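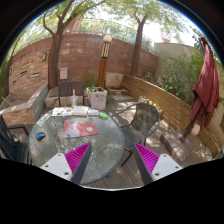

4. Recoger las mesas de la terraza con el asistente

Si vienes del capítulo 3 ya tienes el Trilum cargado y emparejado con la tableta de sala. Ahora toca lo bueno: que recoja. Yo llevo con él desde junio y te cuento cómo lo hacemos en el Barholm, que no siempre coincide con lo que pone la hoja del fabricante.

4.1 Antes de empezar el turno

1. Enciende la base y espera a la luz fija. Si parpadea, vuelve al apartado 3.2.
2. Abre "Zonas" en la tableta y elige Terraza. Ojo, que Comedor sale marcada por defecto y todos hemos picado alguna vez.
3. Date una vuelta y mira que se pueda pasar entre las sillas. A mí me gusta arrimarlas un poco a la mesa - así el brazo llega mejor al centro.
4. Cierra las sombrillas de las mesas que vayas a recoger.

Nota: con sol y sombra mezclados sobre un cristal le cuesta más encontrar los bordes. Baja la velocidad a 30 en la tableta y ten paciencia.

4.2 Decirle qué es basura y qué no

Esto es lo que más nos ha cambiado el trabajo. Antes llegabas con la bandeja y decidías sobre la marcha; ahora decides primero, en la pantalla, y el brazo va detrás. Al principio me parecía una lata, pero mi espalda lo agradece muchísimo.

1. Pulsa "Revisar mesa". Te salen los objetos que ha reconocido.
2. Marca en verde lo que se retira: vasos de plástico, pajitas, sobres vacíos.
3. Marca en rojo lo del cliente: ratones, alfombrillas, libros, papeles sueltos.
4. Lo que dudes, déjalo en gris. El brazo no lo toca y te avisa para que vayas tú.
5. Confirma y quédate cerca hasta que levante el primer objeto.

Precaución: un vaso con algo dentro cuenta como lleno, por poco que quede. Retíralo a mano. Cecilia Essien lo aprendió con un batido, y yo fregando el suelo con ella.

4.3 Quién hace qué

Cuando llegó el aparato hubo nervios, claro, y estuvimos 9 personas de charla con Aurélien Gilbert hasta dejar esto por escrito:

- La persona de terraza manda siempre sobre el asistente y puede pararlo sin pedir permiso.
- El rato que se gana es para atender, no para llevar más mesas.
- Si se para más de dos veces en un turno, se apaga y se recoge como toda la vida. Apúntalo en el parte para Elaheh Dehghan.

4.4 Al terminar

1. Manda el brazo a reposo y espera el pitido.
2. Limpia las almohadillas de los dedos con un paño húmedo, nunca con desengrasante.
3. Enchufa la base antes de irte. Si se queda sin carga, tarda 22 minutos en volver a arrancar, ¡y te tocará a ti esperar!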